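Learning to swim at my age, part whatever

8th May
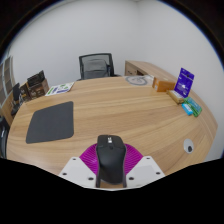 Managed 12 lengths this morning. Twelve! Not in a row, obviously, I had a long hang on the wall after every second one, but still. Back in August I couldn't do half of one without grabbing the rope.

For anyone new, I grew up in Ondthorpe, no pool, river too cold and full of shopping carts. School was meant to bus us over to Ludescombe for lessons and it happened maybe twice. So I just never learned. Got very good at sitting on beaches with a book. Got to 38 like that.

Anyway. Breathing. Everyone told me it was the legs and I spent months on the legs, up and down with that horrible foam board, going nowhere and sometimes backward. My legs are fine. What I was doing was holding my breath the whole time my face was under, then trying to breathe out AND in during the half second I had my mouth up. No wonder I was seeing stars by the flags. Now I hum. Face in, hum, turn, breathe, face in, hum. Feels ridiculous, sounds like a fridge. Works.

Goggles update as a couple of you asked. The Kalter ones are gone, the strap snapped at the buckle and I'm not gluing it again. Went back to the cheap pair from the front desk and they leak a bit on the left but no headache. Spit in them before you put them on, rinse, don't wipe. That's the whole trick, don't buy the spray.

Pool stuff. Ludescombe is still the better one, warmer, and the lockers take a coin you get back. Dunstan has changed its early session again so it's 6 till quarter past seven now, and they've put the slow lane in the middle which I hate. Slow lane should be by the wall. I need the wall. Also the showers there are on a push button that gives you what, nine seconds? Rinsing shampoo out of long hair on that is a workout by itself.

Things I still can't do: tumble turns (not even trying), diving in, backstroke without drifting into teh rope, treading water for longer than a song. Deep end is ok now as long as I don't look down. I looked down on the last length today and went all stiff and swallowed a load of it. Coughed my way to the steps. Very elegant.

Want to get to 34 lengths before the summer's out, no special reason, it's just what fits on the card they give you to tick off. Got the card stuck to the fridge.

Right, hair's still wet and I'm starving, somone remind me to buy a second towel. More next week if my shoulders let me.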